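Water hardness in Whitcombe: supply change and what to adjust

Print | E-mail

July 12, 2019
By the Mistedis technical desk

Customers in the Whitcombe zone are now supplied from the Brorby borehole instead of the reservoir main. The change affects 3,242 properties. Pressure and flow at the boundary stopcock stay within the previous range. Hardness does not: the reservoir water was classed as soft, and the borehole water is classed as hard. The water is safe to drink, and no change to internal pipework is needed.

Hardness is a measure of dissolved calcium and magnesium. When hard water is heated, part of the calcium comes out of solution as calcium carbonate, the off-white scale found in kettles and on heating elements. The rest stays dissolved until the water evaporates, and then shows as spots or a thin film.

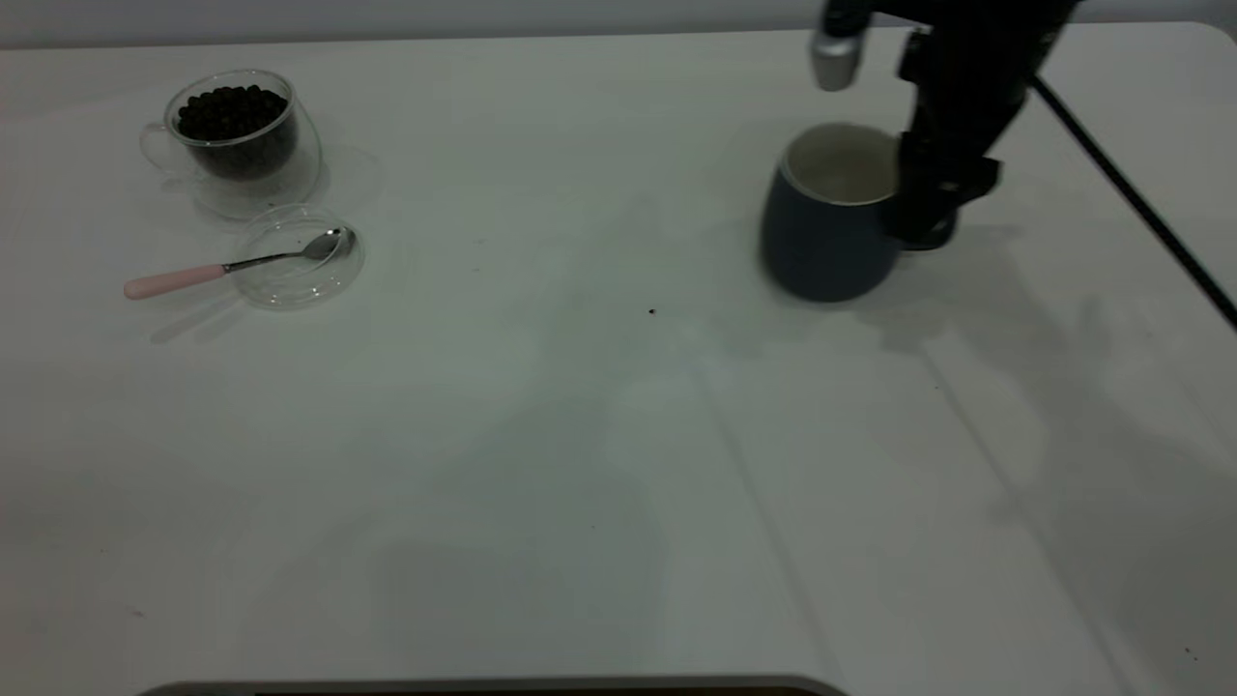 Dishwashers should be adjusted first. Most machines have a built-in softener with a hardness setting, and those in Whitcombe will mostly have been left at the lowest. Check the handbook for the scale used, as makers number the steps differently. Fill the salt reservoir before changing the setting, and use dishwasher salt only. Table salt contains additives that can block the resin bed. Washing machines need no adjustment, but the detergent dose should go up to the figure printed on the packet for hard water.

Combination boilers are a separate matter. Scale on the plate heat exchanger reduces hot water output slowly, and the usual first sign is a tap that runs hot and cool by turns. If an inhibitor cartridge was fitted when the water was soft, ask the installer whether it is rated for the new supply. Cartridges of the Flora type, fitted on the Brorby estate under the earlier scheme, have a replaceable core and a dial with two positions. Turn the dial to the higher position and shorten the replacement interval as the leaflet directs.

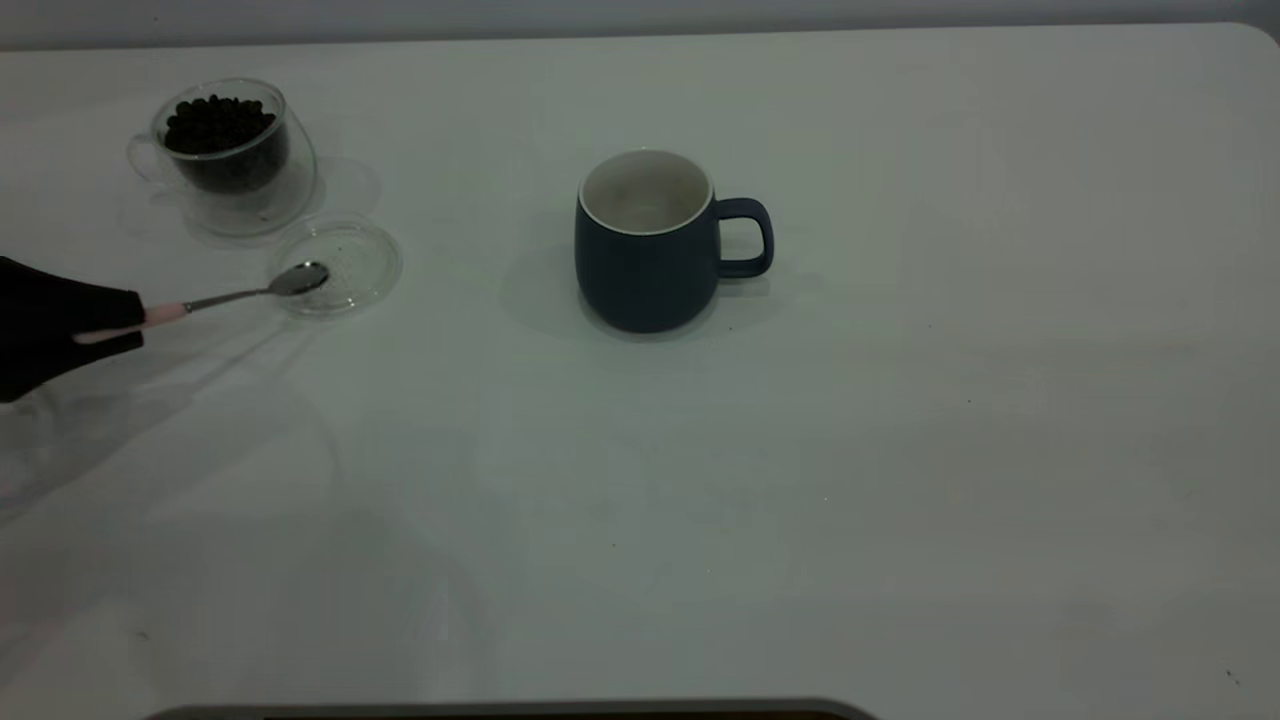
Film on tableware is the most common question put to the desk. It is a mineral deposit left by drying, and it comes off with a weak acid such as white vinegar or citric acid, followed by a rinse. Clear glass shows it sooner than glazed ware. A double-walled cup with a loop handle, or a flat glass lid with a raised rim, is best dried by hand with a lint-free cloth, working into the joint of the handle and along the underside of the rim. A metal teaspoon can be treated in the same way. If the surface still looks cloudy after acid treatment, the glass is etched and the effect is permanent.

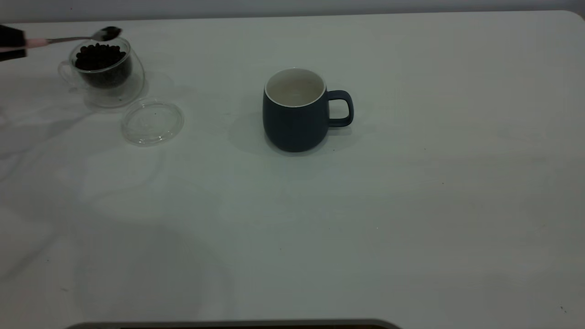
Navy mug with a glossy white interior.

Meter readings are not affected. Of the meters in the zone, 2,561 are read remotely, and the remainder will be visited in July as scheduled. Customers with home dialysis equipment or a fish tank fed from the mains should call the desk and quote reference 1243.

Last updated: 10.15 am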